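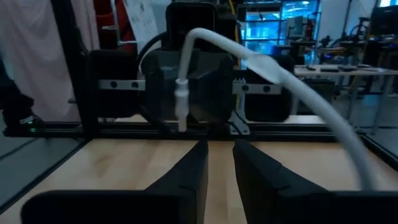 July, finish trial on strip-top offcuts, continued from the previous page.

Prando oil went on the second batch of offcuts at the start of the morning. Same procedure as the first batch: sanded with the grain, vacuumed, wiped with a dry cloth, oil applied with a white pad, excess taken off with cotton. The only change is the final sanding grit, now one step coarser. The first batch came out too closed and the oil sat on the surface. The glue lines showed as faint shiny stripes next to the end-grain joints.

Offcuts are labeled on the back in pencil. Do not use marker. The marker bled through the oil on the first batch and the letters can't be read any more, so two of those pieces are identified only by their knots (see sketch on the inside cover).

**Conditions.** Relative humidity by the door was 50 percent when the oil went on. The logger on the back shelf reads slightly lower than the one by the door and always has. I am using the door logger for everything in this trial, including back-filling the earlier entries. Heating off, roller door closed until midday, then open a hand's width.

**Ileo wax.** Put on over the oil on half of each offcut, masked down the middle with paper tape. The tape lifted a little oil along its edge on the darkest piece. It may have gone on too soon. Data sheet says the oil should be "dry to touch" and gives no time. On our pieces the surface stopped feeling tacky by early afternoon, but a fingertip still left a mark that could be seen at a low angle. Next batch: leave overnight before masking.

The wax is stiffer than the old can. Maststead changed the packaging in the spring and I assume the blend as well. It needs to be worked soft on a plate first. Straight from the can it drags and leaves ridges at the strip joints, and these have to be buffed out by hand. The machine pad skips over them.

**Water spots.** Wet cloth left folded on each half, covered with an upturned glass to slow evaporation. Checked at lunch and again before closing.

- Bare offcut: raised grain, dark ring, ring still there at closing.
- Prando only: light ring at lunch, mostly gone at closing. Grain slightly raised on the softer strips, flat on the others.
- Prando plus Ileo: no ring on the pale pieces. Slight gray bloom on the darkest, same place where the tape lifted. Do not count this one.

The unevenness from strip to strip is the part that matters for a full top. Adjacent strips take the oil at different rates and a single piece can have a tight, slow strip glued next to an open, thirsty one. On a small offcut this looks like normal variation. On a full length it will read as banding. Chanida Paisan suggested flooding the whole surface and letting the wood take what it wants, then wiping everything at the same moment, instead of adding oil locally where it goes dull. Tried on the last offcut. It is more even, and it uses a lot more oil. Need to weigh the can before and after next time.

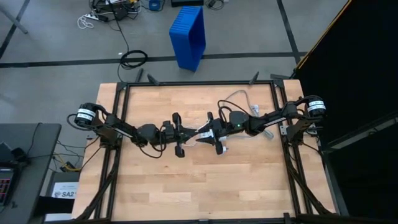

Butcher-block top, narrow strips, concrete floor.

**Cupping.** Straightedge across the offcuts finished on one face only. All of them have moved. The oiled face is the hollow one on the thin pieces, and the thick piece is flat as far as the feeler gauge can tell. I would have expected the opposite direction from the humidity trend over the past week, so either the pieces were stressed before we cut them or the storage rack is doing something. They were lying flat on steel with one face covered. Move them to stickers and remeasure. Both faces get oil from here on, whatever the schedule says.

Screw slots: the drawing from Pop has round holes in the cross members, no slots. With a top this wide the holes need to be elongated across the grain, front and back, and left round at the center line. Marked up the print and pinned it by the saw. Chanida has the file and will change it there.

**Rags.** Oil rags go flat on the rail outside, one layer, until stiff. Found a crumpled one in the paper bin at closing. Moved it to the rail. Metal lid can is on order from Maststead, until then no oil rags in any bin.

**Open points**

1. Overnight wait before masking, repeat on the dark offcuts.
2. Weigh the can for the flooding method.
3. Stickers in the rack, straightedge again when the humidity has been steady for 3 days.
4. Ask Maststead whether the new Ileo is meant to be thinned. If so, with what.
5. Coffee and vinegar spots on the second batch. Leave until the oil has hardened, the first batch was tested too early and those results are crossed out.

Left the masked halves uncovered on the side shelf. Please don't stack anything on them, the wax is still soft at the edges.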